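How to Find Out Whether a Robot Can Do Your Chores (Start With Plugging Something In)

I get the same question every time I tell people I mess around with home automation: so when does it do my laundry? I've stopped arguing about it. Now I hand them a test they can run on any machine, mine included, and the test is plugging something in. It's a small chore, you do it half asleep, and it separates the demo videos from the real thing faster than any pile of towels.

What you need: an arm with a two-finger gripper, a table you can leave alone for an afternoon, something with outlets in it, and a plug you don't mind scuffing. Leave the outlets dead for the whole thing, please. My arm is run by a little controller called a Jendirix, but any setup that lets you record a motion and play it back will do.

Step one. Do the chore yourself, slowly, and say out loud what your hand is doing. I felt ridiculous! But I learned that I never aim at the slots. I land the plug somewhere near them, slide it until I feel it catch, wiggle, then push. Most of the job is feel, and most cheap arms have none.

Step two. Pick your target. Go with a lamp that has outlets built into its base, if you can find one, because you get buttons and sockets in one place and you can test both. White plastic on a pale table is a tough combination for a camera, so if your software struggles, slide a dark place mat under it and try again before you blame the arm.

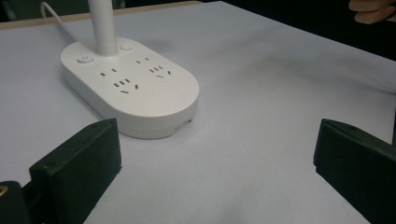 Step three. Start with the button. A button forgives you. Hit it a little off center and it usually still clicks, so it's a nice way to check that your arm goes where you tell it. Run it 18 times and write down every miss. If you're missing more than a couple, fix that first — the plug will only be worse.

Step four. Now the plug. Put it in the gripper by hand so you aren't testing the pickup yet. Bring it in from straight above and stop just short of the slots, check the angle, then go down slowly. Set the force limit low. I set mine too high the first time and shoved the whole thing clear across the table with the plug still in the air.

Step five. Turn the base a little and do it all again. This is where my arm falls apart. With everything in exactly the same spot it managed 11 in a row and I was strutting around the garage. Then I rotated the base by maybe the width of my thumb and it got nothing, not one.

Step six. Only now let it pick up the plug by itself. The cord is going to fight you. It drags, it twists the plug in the fingers, and the angle you set so carefully is gone. I tape the cord down a hand's width back, which I admit is cheating, but I write "taped" next to the result so I can't fool myself later.

So can machines do chores yet? Mine can press a button all day long. It can plug in a lamp if I set the table for it like a fussy waiter. After 200 tries I'd say I've got a very slow helper who needs a helper, and I'm still having a great time. Next I want to try rubber pads on the fingers and see if the twisting gets any better.

Comments

Elli Heinonen
Did the button test tonight and got 6 misses, all on the same side. My table leans! Shimmed one leg and it's much better now.

Vandana Pal
What force limit did you end up with? Mine either stalls on the way in or bulldozes everything.

Elli Heinonen
Vandana, I start at the lowest setting that will still push the plug in when it's lined up by hand, then go up one notch. Slow, but no bulldozing so far.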